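The big plastic bolts, again

Saturday, April 27, 2019

Quick one today, I have soup on. Been meaning to write up the nuts and bolts set for weeks because two of you asked and I kept saying "soon". So. Soon is now.

Big chunky plastic bolts, nuts in different shapes, flat plates with holes. Brown mat under all of it.

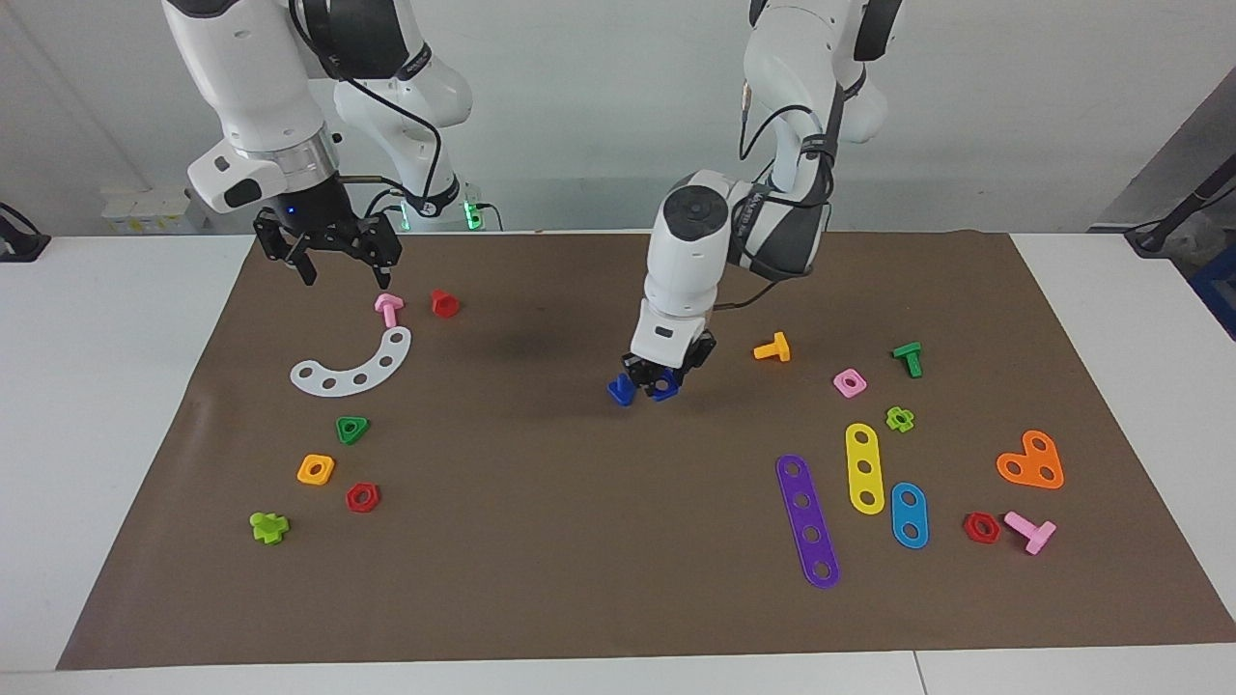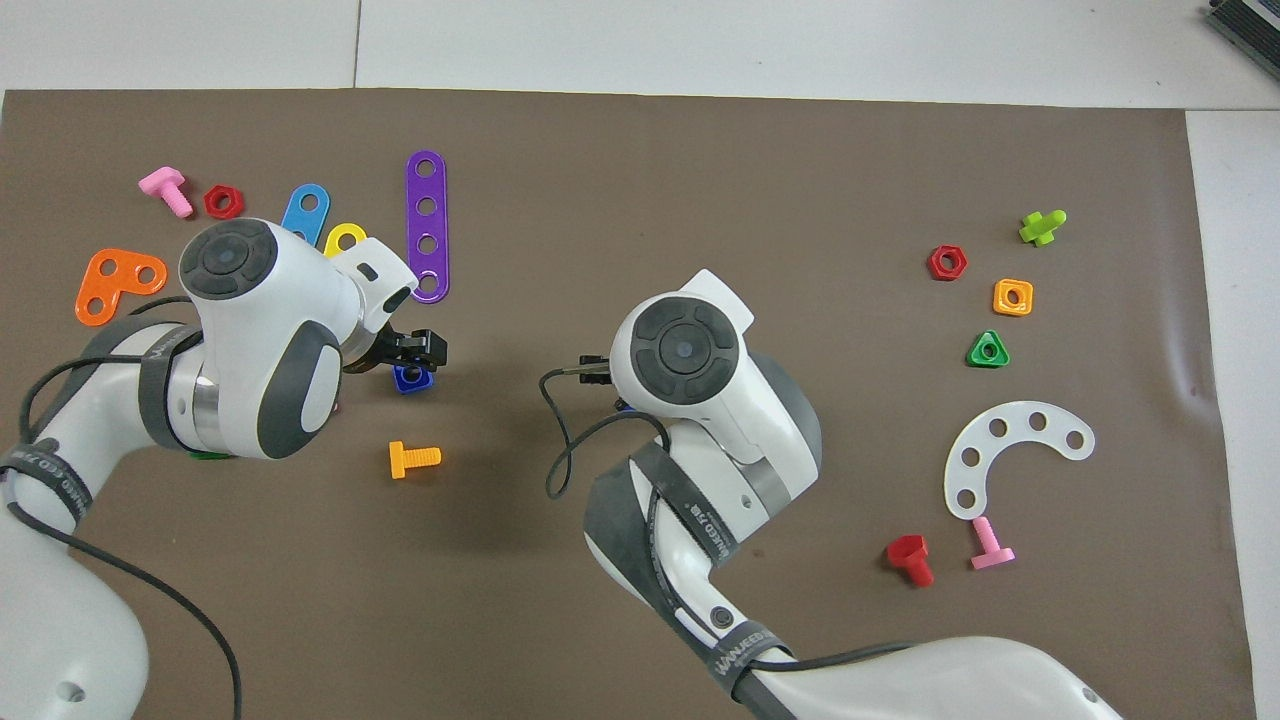
What's in the tub

The Drustari set, the middle size one. Box says 142 parts. I have 131. Do the math, then look under your own couch.

Bolts first. Pink, green, orangey yellow, blue. They all fit all the nuts, same thread, which I did not believe until I tried it. The pink one stands up nicely on its head if you flip it, or head up if the floor is level (my floor is not level).

Nuts are the good part. Square, triangle, hexagon, and a cross shaped one in lime green that everybody fights over. Red hexagons, orange squares, green triangles. You start to say "pass me a triangle" and never the color.

Then the plates. The white curved one with the row of holes is my favorite, you can make a decent bridge out of two of those. Orange L shape for corners. The long purple strip gets used for everything, mostly swords.

The mat

Get a mat. Please. I went without one for the whole first winter and the noise of a plastic nut on a bare table is something else. They roll less on a mat too, the bolts especially, those love to tip over and head for the edge.

Mine is a plain brown one from Trosari. Wipes clean. It had a crease down the middle when it came, I put it under the rug for 3 days and that fixed most of it. Brown is good because every color shows up against it. The patterned one I had before was hopeless, you could loose a green bolt in plain sight.

Sorting, or not

Tried sorting by color. Lasted a week. Tried by shape, better, but then the bolts need their own box and the plates don't fit in anything. Now it's bolts in one tub, everything else in the other, done. The tubs are Praltau, the shallow ones with the snap lids. One lid already cracked, still closes.

What I do now is tip out a small handful and spread it on the mat. Not the whole tub! A few bolts, a few nuts, a plate or two. Putting away takes a minute and people use what's there insted of digging.

Washing

Warm water, dish soap, old toothbrush for the threads. Towel. Leave the nuts on their sides or water sits in them. I did the dishwasher once, top rack, in a mesh bag, and they came out ok but one of the strips has a bend now.

Would I buy it again

Yes. Probably the bigger one, the 744 part box, if it ever goes on sale in July like last year. The Ristić set is cheaper and I had it in my cart twice but the bolts are shorter and you can't stack more than a couple plates on them.

Ok soup is boiling over. More on the plates next time, I have a crane half built.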